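Trabajo final de Introducción a la Escritura Poética
Autora: Magdalini Lazaridis
Tutora: Radoslava Štěpánek

Leer en voz alta los poemas de la ausencia

1. Punto de partida

En el taller de Grisstead se repite que un poema sobre la pérdida gana cuando lo lee quien lo escribió. Desconfiaba de esa idea antes de empezar y sigo desconfiando, aunque menos. Me parecía una forma cómoda de no hablar del texto: si a la autora le tiembla la voz, quién se atreve a decirle que le sobra la segunda estrofa.

2. Material

Trabajé con la antología Gellgate, un cuaderno de poemas de aficionados sobre hermanos que emigraron. Tiene 325 versos y casi todos están en segunda persona. Elegí 9 poemas y los leímos en la biblioteca de Jodville, en octubre, primero en silencio y después en voz alta. Tras cada lectura, los asistentes anotaban qué verso recordaban.

3. Lo que salió

El verso más recordado casi nunca fue el que el autor consideraba central. En «Andén», todos copiaron la línea de las llaves y ninguno la pregunta final, que ocupa media página y pide a gritos que la admiren. En silencio pasó lo mismo. Es decir, la voz cambió bastante el ambiente de la sala y muy poco lo que quedó escrito en las hojas.

Tampoco me convence el «tú» constante. Se supone que acerca al lector, pero a la cuarta página suena a reproche, y uno deja de darse por aludido. 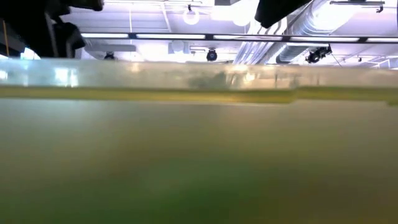
Sí debo reconocer una excepción. «Carta a Hellström», tres estrofas sin un solo adjetivo, se me había pasado por alto al leerla sola. Oída, las pausas hacían un trabajo que en la página no vi. Puede que leyera mal la primera vez; Radoslava opina eso y no tengo cómo rebatirla.

4. Límites

Los asistentes se conocían entre sí, y el orden de lectura fue siempre el mismo: silencio y luego voz. Con el orden invertido quizá el resultado sería otro. No lo probé por falta de tiempo. Las hojas de notas están en el anexo, con las tachaduras incluidas.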